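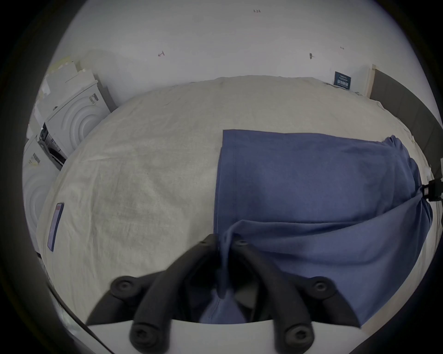
Gurkthorpe folding tables open to all from December

Free weekly sessions will sort, fold and pass on household linen and clothing

A free folding and mending session will open in Gurkthorpe in December, giving residents a large table, good light and some company for a job that tends to get put off at home.

The sessions are run by Skollerel, the household textiles charity, in the former Omerović drapery shop on the high street. Anyone can bring a bag of clean clothes, towels or bedding, fold it at one of the tables and take it home again. Items that are no longer wanted can be left behind, and will be sorted for reuse in the town.

Skollerel has been running the tables on a trial basis through the autumn. Over 650 bags were brought in during the trial, mostly by people living within walking distance of the shop. Towels and T-shirts made up most of what was folded, followed by school uniform and single bed sheets.

Corey Paewai, who manages the Gurkthorpe sessions, said: "People come in with a bag that has been sitting at the bottom of the stairs for a month. Most of them are done in 40 minutes. A kitchen table is usually too small for a double sheet and the bed is too low, so a lot of the difference is just having the right height of table and enough of it."

How the sessions work

The tables are covered with plain cotton sheets, which are washed after each session. A covered table stops thin fabric sliding about while it is being folded, and it keeps light-coloured items away from marks on the wood. Visitors are asked not to put bags, shoes or drinks on the sheets. There are hooks along the wall for coats and a separate counter for hot drinks.

Each table seats four, though most people prefer to stand. A folding guide is pinned up beside the tables and paper copies can be taken home. It covers T-shirts, bath and hand towels, pillowcases, jumpers and fitted sheets. The method is the same for most flat items: lay the cloth out, find the hem, line up the side seam, smooth from the middle outwards and only then make the first fold. The page on fitted sheets is longer and has been rewritten twice following comments from visitors.

Nobody has to use the guide. Several regular visitors have their own way of doing things and are happy to show others, and the charity has added a sleeve fold for long-sleeved tops that was suggested during the trial.

Mending is done at the far end of the room. Needles, thread, buttons and iron-on patches are provided free of charge. Staff can help with loose hems, split seams and missing buttons, but cannot take on zips, alterations or curtains. A list of local people who do this kind of work for payment is kept at the front desk.

What happens to unwanted items

Clothing and linen left at the shop is checked on the same day. Items in good condition are folded, sorted by size and passed to Bulano, the clothing exchange in the market hall, where they can be collected without a referral. Towels that are thin or frayed are set aside for the animal rescue centre. Cloth that is too worn for either goes to a textile recycler.

During the trial the largest shortage at Bulano was in bath towels and plain T-shirts for older children. Skollerel would particularly welcome these in any colour, provided they are clean and dry. It cannot accept duvets, pillows, rugs or anything with a foam filling, as there is no space to store them.

Paewai said: "We would ask people to fold as they go, even for the things they are giving away. When a bag arrives crumpled we have to open out every piece before we know what it is. When it arrives folded we can read the label, check the hem and put it straight on the right shelf. It saves us most of an afternoon."

The shop

The building was the Omerović family's drapery until the business moved to smaller premises. The family has kept ownership and is letting the ground floor to the charity at a reduced rent. The old cutting counter is still in place and is now used for sorting. The shelves behind it, which once held bolts of fabric, have been relabelled for towels, bedding, children's clothes and adult clothes.

Some work has been done ahead of the December opening. The front step has been replaced by a ramp, the lights over the tables are new and the toilet at the back has been made wider. One table has been lowered so that it can be used from a chair or wheelchair. The upstairs rooms are not open to the public.

Opening times and booking

There will be a morning session and an evening session each week. The morning session is intended to suit parents after the school run, and the evening one is for people who work during the day. Each has 16 places. Booking is not needed, but places can be held by telephone or at the front desk, and a held place is kept for 15 minutes after the start.

Children are welcome with an adult. Washing and drying are not part of the sessions, so everything must be brought in clean and dry. Visitors who need to wash first can use the launderette two doors along, which has agreed to open early on the morning of each session.

Large amounts of linen, for example from a house clearance, should be arranged in advance. The charity can lend sturdy bags for this and can sometimes collect within the town – please ask at the desk.

Helping at the tables

Skollerel is also looking for people to help at the evening session, in particular with sorting and with setting up the tables. No sewing experience is needed. Helpers are asked to commit to one evening a fortnight, and are shown how the shelves are organised on their first visit. Application forms are available at the shop and from Bulano.

Notes to editors

Skollerel runs sessions on the care, mending and reuse of household textiles. The Gurkthorpe sessions are its first in a permanent shop.

Corey Paewai is available for interview. Press visits to a session are welcome by arrangement, and visitors' permission must be obtained before they are photographed or recorded.

Copies of the folding guide can be supplied on request and may be reproduced in full with credit to Skollerel.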